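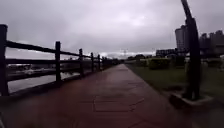

Kostwood path, view along the fence with the water to the left.

Kostwood Waterside Path – Walkway and Fence Inspection
Inspector: Raphaël Gautier
Date: 23/07/2026
Section: 246 m, access gate to the Hustik footbridge
Ratings: OK / Monitor / Fix / Not accepted

1. Paving slabs, level and seated
Monitor. The last report said "all slabs sound". I'd like to know how that was tested. I rocked the ones I could with my heel and two moved, both on the water side. Neither is a trip hazard today. Marked in yellow crayon.

2. Joints between slabs
Fix. Sand is missing for a good stretch past the gate. Karimi's invoice covers 1000 m of re-sanding, and I can't see how that fits on a path this length unless they did it four times. Please query before paying.

3. Slip resistance
Not accepted. The sheet from the sealer supplier says the colour coat "improves grip in all weather". No test value, no method, no date. I want a pendulum test with the surface wet. Until then the slippery surface sign stays up, whatever the brochure says.

4. Drainage
Monitor. Told there is no ponding. Nobody could say when they last looked during rain. Recheck after a decent downpour.

5. Fence posts, firm in ground
Monitor. Pushed each one by hand at rail height. 6 have some give, and one of those has more than I'm happy with. Probe at ground level before anyone writes "cosmetic" again.

6. Rails, upper and lower
Fix. Fixings are tight where I could reach them. The gap between the rails is my problem. A small child would go through it without ducking, and there is water on the other side. The file says the fence is "for guidance only". Fine, but then show me the risk assessment that says guidance is enough. I asked for it twice and was sent the planting plan.

7. Timber finish
OK. Dark stain, no splinters found on the top rail. The ten-year claim for it is the maker's and I haven't relied on it.

8. Ground strip at foot of fence
Monitor. Soft in places. May be nothing, may be the bank moving. Put in a peg and measure it in August.

9. Rescue equipment
Fix. Asset list shows a lifebuoy, tag 972. I walked the section both ways and did not find it. Listed is not the same as installed.

10. Lighting
Not checked, daylight visit. Do not carry over the old "OK".

Overall: open to the public with the sign in place. Items 3, 6 and 9 to be answered in writing, with documents attached. A phone call saying it's sorted won't close them.

R. Gautier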